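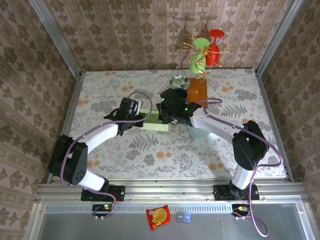 Finger pads, cable slack and a printed cloth: a bench interview with the gripper test engineer at Pollmont
September 30, 2023. By the Garko newsletter desk

Pollmont has spent most of this year comparing two sets of gripper fingers on the same pair of tabletop arms. One set is molded in a yellow elastomer with rounded tips. The other is the stiffer black set that the arms were first fitted with. The engineer who runs the comparison agreed to talk on the condition that the interview stay on the hardware, and asked not to be named.

The comparison began in February, after a run of failed handovers with the black fingers. "We were blaming the controller," the engineer said. "The logs showed the receiving side closing on time and in the right place, and the part still rotated. At that point you have to look at the contact surface."

The test protocol is short. A part is picked up by one arm, passed to the other, and set down inside a marked area. Each finger set gets 300 handovers, split between a rigid box and several thin flat parts. A trial counts as failed if the part drops, if it turns more than 5 degrees during transfer, or if either arm trips its current limit. No trial is repeated for an operator error; it is logged under a separate code and left in the file.

"People want to throw those out," the engineer said. "If the operator made an error because the fingers blocked the wrist camera, that is a result."

The black set failed 17 times, nearly all on flat parts. The yellow set failed 2 times. The engineer does not treat the second number as settled. Elastomer wears, and the 300 handovers were done on new pads. A repeat with aged pads is planned, using a fixture borrowed from Matei that opens and closes the fingers against a block overnight.

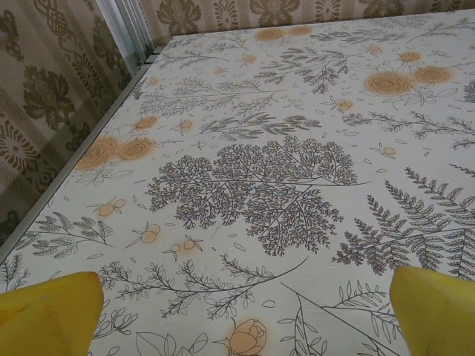
Camera placement took up the next part of the conversation. The wrist cameras were moved once during the trials, toward the palm, so that both fingertips stay visible when the gripper is open. The first position lost one tip at full opening, and the policy tended to hesitate at that point. Color matters too, in the engineer's account. The yellow tips stand apart from the off-white cloth with its thin gray ferns, but the cloth also has orange roses and small berries printed on it, and an early segmentation model took some of those for fingertip. "A berry near the bottom of the image is a blob of warm color in the place where we expect a blob of warm color," the engineer said. The fix was to add shape to the fingertip check and keep the cloth.

Asked why the group did not switch to a plain surface, the engineer said a plain surface had been used for the first calibration and gave numbers that did not carry over to anything else. Faltow, which supplies the controllers, tests on matte gray board. Its published settings for exposure and gain were usable as a starting point and were changed within the first week.

"On gray board you can lock the exposure and forget about it. On a print with a light ground the auto exposure pulls down as the wrist drops, and then the fingers go dark. We locked it high and accepted some washout at the back of the table."

The patterned walls were chosen on the same reasoning. They give the fixed camera plenty of texture, which helps when checking for a bumped mount. They also produce false matches where the pattern repeats. The engineer now runs the mount check against the corner posts only.

On the controllers, the interview became more critical. Each arm has its own board at the rail. Bus latency on the two boards differs by a small and steady amount, and the vendor's software corrects for it only at startup. In a handover, the release on one side has to wait for a confirmed grip on the other, so the timing offset shows up as a tug. Pollmont added a short hold between grip and release. It costs time on every cycle and removed most of the current-limit trips.

"I would like to take the hold out again," the engineer said. "I can't do it until both boards share a clock. We have asked for that. The answer was that it is on the list."

Would a softer finger hide the same problem? The engineer thinks it does, in part. The elastomer gives a little under the tug, so a trip that would have been logged with the black set is not logged with the yellow one. For this reason the report will list peak current for every trial as well as pass or fail. Readers can then decide how much of the improvement belongs to grip and how much to compliance.

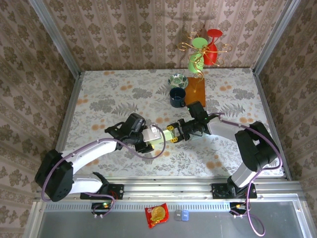 Peak current with the hold in place was lower for both sets, and the gap between them got smaller. The engineer considers this the most useful finding so far and the one least likely to be quoted. A finger set that looks far better on a badly timed pair of arms may look only slightly better on a well timed pair.

Cable routing was the last hardware topic. The gripper cables run outside the links, with a service loop at each wrist. Too little slack and the wrist joint pulls against the connector at full roll. Too much and the loop enters the wrist camera's view. Pollmont sets the length with the arm at its farthest reach, then adds a hand's width. Clips were tried on the upper link and removed after one of them caught on the shoulder housing.

"Nobody writes cable length in a methods section," the engineer said. "It changed our joint torque readings enough that we had to rerun the baseline."

The remaining work is the aged-pad series and a mixed run, with black fingers on one arm and yellow on the other. The mixed run was added after a reader of an earlier Garko note asked whether both arms needed the softer set. The engineer expects that the receiving arm matters more and has not tested it. Drawings for the finger mounts will be released with the report. The mold for the elastomer pads will not, as it belongs to Matei.

Asked which set to buy today for a similar bench, the engineer declined to pick one without knowing the parts. For rigid boxes, either. For thin flat parts, the yellow set, with the pads replaced on a schedule and the replacement date written down somewhere the operator will see it.

Last updated: corrected the description of the trial failure codes.

Contact the newsletter desk | Copyright Garko | Back to top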